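I spent an afternoon at the Drestico open day and drove the pretend robot

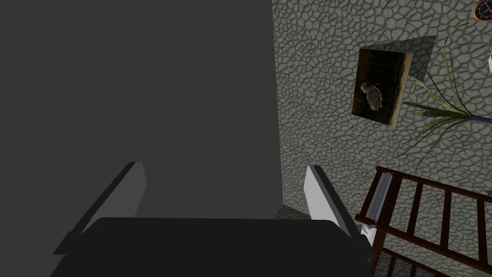

Drestico opened its doors in Lisau in December, and I'd been looking forward to it for weeks (yes, I am the kind of person who looks forward to a robotics open day). The company writes software that lets you train and test a robot arm in a simulated home before anybody lets it near a real one. I figured I'd stay for an hour, eat a free cookie and go home. I stayed until they started stacking the chairs! What got me was how lived-in the simulated rooms are. You're looking out over the gripper's black palm with the two fingers spread wide, and past them there's a cobblestone-looking wall with a picture of a pale bird on it, a plant with long skinny leaves, and a wooden rack down to the right. I wanted to move in.

The doors opened at 1 p.m. and the line was already down the stairs. They'd planned for 400 visitors over the day and I'd guess they got them, because the coat rack gave up early and people were piling their jackets on a windowsill. There were 7 stations to try, and you got a paper card to have stamped at each one. I am missing a single stamp, from the cable-sorting table, and it's bugging me more than it should.

The simulator station was the one I went back to. You sit down at a screen, somebody hands you a controller, and you steer the arm around the room yourself. I was terrible at it. My first try I turned the wrong way and ended up nosing along a big dark gray panel with no idea where I was, while a kid behind me gave directions. My second try went a bit better, and by the third I had more or less figured out that small nudges work and big shoves don't. The kid, by the way, sat down after me and was good at it right away.

They run this thing a lot when there isn't a line of people in winter boots waiting for a turn. The woman at the desk told me the software they use, Stuvitz, has 1675 different room layouts in it, and that the furniture and the stuff on the walls get shuffled so the robot can't just memorize one place. I asked if she had a favorite and she said the ones with too many chairs, which are apparently a nightmare to get through.

Upstairs there was a live demo with an actual arm, 27 minutes long and standing room only. It picked up sponges and mugs and put them on a tray. It dropped one mug, everybody gasped, and the mug was fine (plastic). I liked that they left the mistakes in and talked us through them. The presenter explained that the arm had practiced the whole routine in the simulator first, and then answered questions until someone waved at him from the back to wrap it up. Most of the questions were about laundry. People really, really want a robot that folds laundry, and the answer for now is "not yet, sorry."

A few practical notes if you're thinking of going next time. Parking behind the building fills up fast, so take the bus if you can. The elevator is slow but it does get there. The simulator is on the ground floor, on the left past the front desk, and the line was shortest in the last hour. Kids were welcome at every station, with a step stool for the shorter ones.

Drestico says it wants to do another one in spring, and sign-up will go through their front desk again. I already asked to be put on the list, and I'm starting with the cable table.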